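# Lighting Use in Large Shared Buildings

Course project, second report, 21st March

Our group looked at how much electric light gets used in big open buildings during the day, and whether people would accept less of it. We picked two sites, the Trernenik hall and the Flollell study center. Both have high ceilings and long opening hours.

## Method

We took light readings at desk height with a Bestix meter. Each site was visited 11 times in February, always between late morning and mid-afternoon. We also handed out a one-page survey and got 105 usable answers back. Surveys with more than half the questions blank were left out.

The readings were taken at the same marked spots on every visit. At Flollell two of the spots were blocked by stacked chairs for a week, so those values are missing from the table in the appendix.

## Trernenik hall

Trernenik is one large room with an upper level that is open to the floor below. The electric lights are on a single switch group, so they are either all on or all off. This was the main complaint from the people who work there. Staff on the upper level wanted them off most of the day, and staff near the back wall wanted them on.

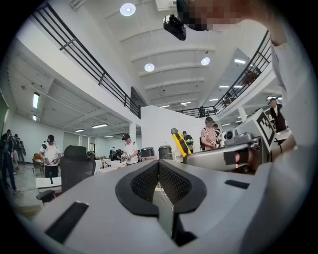

*Figure 1. Large indoor space with a high white ceiling and open mezzanine.*

With the lights off, the middle of the floor still met the level we had set as our minimum on most visits. The back wall did not. We think splitting the switch group in two would fix most of this, but we have not priced the wiring.

## Flollell study center

Flollell already has separate switches for each row. They are hardly used. In the survey, 22 people said they did not know the switches were there, and several others thought only staff could touch them. We put up small labels for the last few visits. The time was too short to say if they made a difference.

## Cost

Using the rate on the Yimer utility bill, we estimated that Trernenik could save 3000 kilowatt-hours a year if half the lights stayed off at midday. The estimate assumes the same opening hours all year and does not include summer, when the savings should be larger.

## Problems

The meter was not calibrated before the first visit, and we had to drop that set of readings. Cloud cover was written down by eye. We would also like to repeat the survey with evening users, who were left out completely.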